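Shed roof, finally

March 18, 2023

Quick one as I've got paint on my hands and the light's going. The shed roof is done. Well, the felt is done. Trim still to do.

Background for anyone new. The shed came with the house, the roof felt was shot when we moved in and I ignored it until December, when a corner of it came up in the wind and flapped about all night like a sail. Next door (Nermin, very patient woman) texted at six in the morning. Fair enough.

Spent January pretending a tarp was a roof. It's not. Water sat in the middle of it and found the one nail hole going.

Choosing the stuff

Went round in circles on this. Cheap green felt, proper mineral felt, rubber sheet, those corrugated panels. Rubber would have been lovely but the price made me sit down. Idrisa did his in rubber two years ago and won't stop telling me, and yes it looks great Idrisa, thank you.

In the end I got the heavier mineral felt from Karaca on the trading estate, plus adhesive, a box of clout nails and some new battens. £204 all in. I'd told myself I'd spend half that. The last quote I had for someone else to do it was £319 and that was without the new boards, so I'm calling it a win.

Stripping it off

Horrible job. The old felt came off in bits the size of a playing card. Two layers of it, because whoever did it last time just went straight over the top. Then the nails. So many nails. Pulled what I could with the claw hammer and knocked the rest flat.

Three boards at the back were soft. Pushed a screwdriver straight in, no effort at all. Cut them out and put new ones in, treated the cut ends, let them dry for a weekend. Kulsoom lent me her circular saw, which I have cleaned and will be giving back, promise.

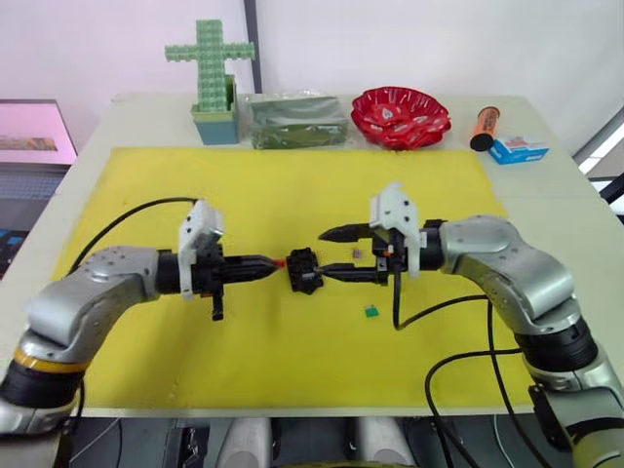
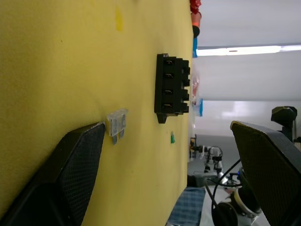
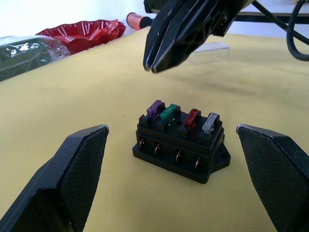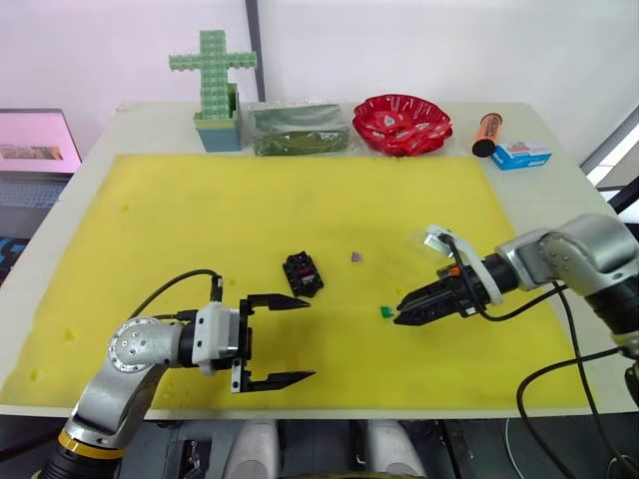 Getting the felt on

Bottom strip first, overhang it at the eaves, then work up so each sheet laps over the one below. I knew this. I still started cutting for the top first. Wasted a good length and had to do a slightly mean overlap on the far side, where only the pigeons will see.

Things I'd tell myself if I was starting agian:

Unroll the felt the day before and leave it flat. Mine wanted to be a tube.

Cut it from the back with a fresh blade. I went through 13 blades and I'm not sorry.

Kneeling board. My knees are wrecked.

Don't do it when it's cold. The felt goes stiff and cracks on the fold, I had to warm the ridge piece up in the kitchen first. Smelt like a car park in there until bedtime.

The ridge was the fiddly bit. Nailed one side, folded it over, glued the lap, then stood on the steps leaning on it with both arms while Mingxuan passed me nails from below. We got there. There's one bubble. I can see it from the bathroom window and I'm trying not too look.

What's left

Trim along both gable ends, then a coat of preservative on the walls. I've got a tin of dark green left from the fence, might be enough for the front at least. The door still sticks. Thought it was the damp but it's the bottom hinge, the screws have chewed the wood out, so that's going to need plugging and redoing.

Also need some sort of gutter. At the moment it all runs off the back onto the bed with the rhubarb - which seems fine with it, but the splash is going straight up the bottom boards and they'll be next to go. Has anyone fitted one of those mini gutter kits? Do the clips hold? Reviews are all over the place.

Rain forecast for tomorrow night. I'll be out there with a torch.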